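Ticket 468: Second set of hands for the Clarnavmont bench, quote and planning questions
Opened by: Annag Nisbet
Assigned to: Chandrasekhar Pinto
Status: Waiting on customer

Annag Nisbet wrote:
Hi there, and thank you again for being so patient with me on the phone! I'm putting together the equipment request for our Clarnavmont room and I've got myself into a bit of a muddle over the hands. The quote from Wima lists the two-arm unit with hands included, and then further down there's a separate line for "hand, spare, right," and I can't tell if that's something we need in the first year or something a person adds later when money turns up. Niall Dalgleish (he signs off on our side) would like one figure from me and no surprises after it. Could you tell me what other rooms your size have ended up ordering?

Chandrasekhar Pinto wrote:
Hello Annag, lovely to hear from you, and please don't worry about the muddle, that quote layout confuses plenty of people and I've asked for it to be changed. The hands on the main line are one left and one right. The spare is optional. Before I say yes or no, could you let me know how many hours a week you expect to run, and which hand does most of the gripping?

Annag Nisbet wrote:
Donnie Halliday keeps the log for our current unit and he makes it 11 hours a week through September. It's mostly the right hand, because most of our objects have handles and he sets them out on that side. We've had the finger covers off the right hand 4 times this year and the left not at all. I should have thought to say that at the start!

Chandrasekhar Pinto wrote:
That helps a great deal. With that pattern I'd put the spare right hand in year one and leave the left out altogether. I'd also move the finger covers to their own line, so that Niall can see them as something you use up and reorder, and they don't get mixed in with the machine. Now, the table. Shona Cowie on our planning side noticed you've asked for the Musis work surface at 200 cm. Is that because you've run out of room on the one you have, or was it carried over from an older request?

Annag Nisbet wrote:
Carried over, I'm afraid. That was from when we thought we'd have two units facing each other across it, and then the room changed. I'm adding a picture of the bench at work so Shona can judge the space for herself. It also belongs with the planning notes we keep in our Strachan binder, so I've left the reference on.

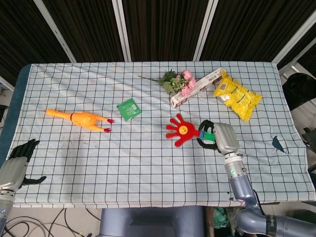

Planning Notes, Vol. 4, No. 11

The right hand has the clapper by its handle, and you'll see what I mean about that side doing the work. The chicken, the roses, the long white box and the packets all fit on the cloth with room to spare, so I don't believe we need the bigger surface. What I would like is a new cloth with the same grid. Ours wrinkles, the lines go wavy, and there are dark marks on it now. Is that something you sell, or do we find our own? And while I'm asking, is there any sort of cable tray? The cables are lying on the floor at the left, and I'd like to budget for tidying them up at the same time.

Chandrasekhar Pinto wrote:
Thank you, Shona has had a look and agrees with you, so the Musis surface is coming off. We don't stock the cloth, so please buy that locally and take it out of your own supplies money. The cable tray we do have, and I've added it below the spare hand. The revised quote is dated October 22, 2021. If you could check the delivery address and let me know that Niall is happy, I'll keep the ticket open until I hear from you.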